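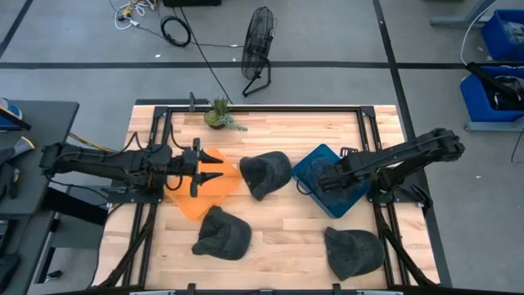 Caps on cloths: reset the layout every episode, or only on failure?

Gwion Meredith
Two-arm cell, four dark gray caps, one orange cloth and one dark blue. I have 137 episodes and want 200. Resetting by hand eats most of the session. Can I let the caps stay where the last episode left them?

Bouchra Ait Ali
Reset every time. Carried-over layouts cluster near the cloths, and the policy never learns the far corners. Randomize brim direction too — ours failed on any cap turned away from the gripper until we added 49 episodes with mixed headings.

Driss Ouazzani
we never reset and it was fine

Anas Naciri
Depends on the split. Carry over for training if you must, but hold out 9 fresh layouts for evaluation.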